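Equipment Planning Update: Beverage Service Automation

The Equipment Planning Group met in May to review the first stage of the Tapsell beverage service project. Members will recall that the group was asked to prepare a purchase plan for two-armed robots at the visitor counters, with costs set out separately for the robots, the hands and the furniture. Kiri Ashby presented the findings from the Tisunach site.

The work under review is simple to describe. The robot places a glass cup beneath the spout of a counter dispenser, steadies it and works the red handle. The dispenser is a standard unit already in use at our counters, and the group has confirmed that no replacement dispensers will be included in the request.

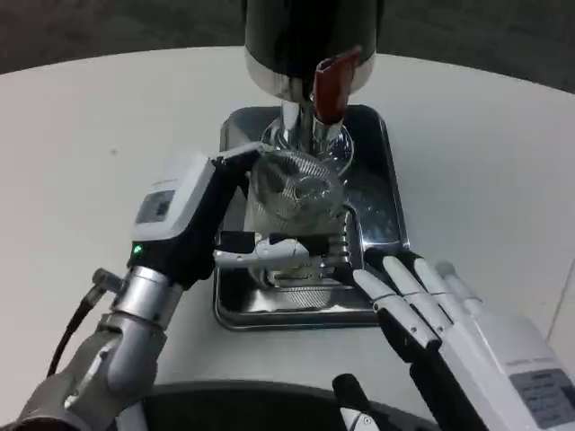

What the budget covers

The draft request provides for 4 robots, each with two jointed hands. Bremum has quoted for the arms and hands as a single package, and Seltex has quoted for installation and yearly service. Nikau Brunton noted that the hands are the part most likely to need repair over the life of the equipment. The draft therefore includes 2 spare hands, one left and one right, to be held at Tisunach and shared among the sites.

Service is the largest yearly cost. The Seltex agreement runs for 5 years and includes parts for the arms but does not include parts for the hands. Bronwyn Bright has asked Seltex for a second price with the hands included, so that both options can be placed before the board.

Staff time must also be planned for. Tisunach reported around 44 hours of setup and staff training before its counter was ready for trial use. Sites should allow for this in their own budgets, as it will not be paid from the central equipment fund.

Counter space and glassware

Managers are asked to measure their counters before submitting a request. The robot needs clear room on both sides of the drip tray, with one hand able to reach the handle of the dispenser while the other stays low beside the tray. The cup must stand directly under the spout, and the tray must sit level.
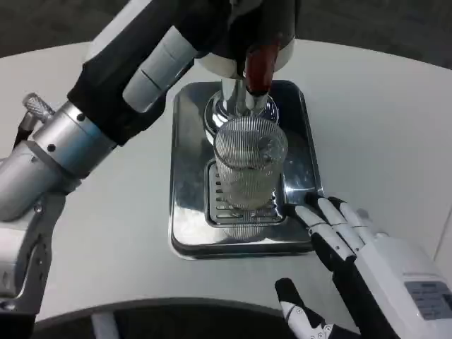 Ewan Te Moana advised that sites should settle on one style of glass before setup begins - a later change may mean repeating part of the work. Glassware is a site expense and should be listed under supplies.

Power supply and floor access should be checked at the same time. Rhys Te Moana will provide a one-page site form on request, and completed forms should be returned to him with a sketch of the counter attached. Sites that are unable to take part this year may still return the form and will be considered in the next planning round.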